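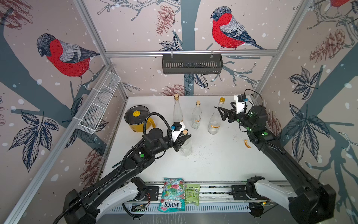 Bottle cell, left arm holding a corked bottle by the neck, right arm open and waiting.

Zevby cell: setup and upkeep

Zevby is the two-arm tabletop cell at the Zaltley workshop. It does handling work on glass bottles and kitchen items. This page covers how the cell is put together and what we do to keep it running. Aiguo Liao did the mechanical build and Ronaldo Xavier looks after the wiring and the software side. Most of the notes below are theirs, tidied up a little.

Frame and rail

The enclosure is aluminum extrusion with a white top. Both arms stand on one linear rail along the front edge of the table. The bases are clamped to the rail for normal work and do not travel during a run. If you need to change the spacing, loosen both clamps on one base, slide it, tighten the inner clamp first and then the outer one. Leave the other base where it is, so you still have one good reference.

After any base move the whole arm has to be registered again. Aiguo keeps a steel pointer in the drawer that fits in the gripper for this. Touch off at the table marks, save the new offset under the date and your initials, and leave the previous file alone. We have needed to go back to an old offset more than once.

The rail gets wiped with a dry lint-free cloth before the cell is switched on. Light oil once a month, a few drops, spread with a finger. Too much oil picks up grit and then ends up on the tabletop.

Walls

Back and side walls are papered with a printed pattern, bullfinches and pine cones on a pale ground. The paper went up in March. Paste it flat and work the bubbles out toward the edges. A lifted seam throws a shadow, and the shadow moves when somebody walks past. The seams behind the arms are the ones to check.

The wire basket on the left wall and the slotted rack on the back crossbar both hang inside the working volume. They are in the collision model. If you take either one down, or hang something from the rack hooks, update the model before you enable the arms.

Grippers

Both arms carry parallel grippers. The jaws close on a current limit, and the limit for glass is a separate setting from the one for packages and cloth. It has to be selected before bottles go on the table. We broke a bottle in the first week by leaving the package setting on.

Finger pads are cut from Nerkasov sheet, the softer grade. Swap them every 2000 cycles, or sooner if they look shiny. Old pads peel off cleanly if you warm them with your hand for a minute. Clean the metal with alcohol and let it dry before the new ones go on. Press and hold, then leave the arm parked for an hour.

Ronaldo also checks jaw alignment when he changes pads. Close the jaws on a strip of paper and pull. It should drag the same at the tip and at the root. If the tip is slack, one finger has worked loose at the mounting block, and the two small screws need to come out, get thread lock, and go back in.

Cables

Most of our downtime has been cables. The corrugated conduit on the left arm needs a generous loop over the elbow. If the loop is too short it pulls when the arm reaches for the back of the table, and the joint faults on load. If it is too long it gets into the other arm's space. Set the length with the arm fully extended toward the back corner, then fold the arm to its park position and watch what the loop does.

The thin cables at the grippers are the weak point. They are fine for straight reaching and they suffer when the wrist turns. We had a run of dropouts on the right gripper that looked like a software problem for two days. It was the thin motor cable, broken inside the jacket close to the plug. Harries made us a set of replacements with a more flexible core and there are spares in the second drawer. Change the cable at the first dropout. Don't tape it.

The small circuit board by the left base sits behind the front rail and it is open. Keep liquids and metal tools away from it. A printed cover is on the list.

Indicator lights

Each arm has round indicator lights on its joint housings. Green on both arms means powered and ready. If one arm is green and the other is not, stop there and read the fault log before pressing reset. Resetting first clears the entry we need.

Items on the table

For the bottle work we put out 4 clear glass ones of different shapes. Three have corks and one has a gold screw cap. The tall slender one tips most easily. Corks should be pushed in firmly by hand before a run, since a loose cork rides up when the neck is gripped.

The yellow pot goes at the back left with its glass lid on. It is never plugged in while the arms are enabled. Packages lie flat near the front, between the bases, well clear of both clamps. The mint bag is from the snack shelf and it gets replaced when the corners go soft.

Crumbs and paper bits collect on the white top through the day. Brush them off with the arms parked and disabled. Grit under a bottle is enough to make it rock when it is put down.

Daily start

1. Look over the conduit and the thin cables by hand, power off.
2. Wipe the rail and brush the tabletop.
3. Power on and wait for green on both arms.
4. Run the slow warm-up, 5 minutes, nothing on the table.
5. Check the gripper setting, then put the items out.

End of day is the same thing backward, more or less. Arms go to park before power comes off, because the wrists sag without it and the fingers can touch the table.

Longer checks

Every 200 hours of running we go over the frame bolts with a hex key, starting at the bottom corners. The upper crossbar works loose first. Base clamps get checked at the same time. Write the hours in the log by the door, along with anything you tightened.

Backlash is measured on the same day. Park the arm, push lightly on the gripper from each side and read the dial gauge. The left elbow has been drifting up slowly. Aiguo has a replacement gearbox on order and the swap should take around half a day, plus registration.

Questions about mechanical parts go to Aiguo, cables and settings to Ronaldo.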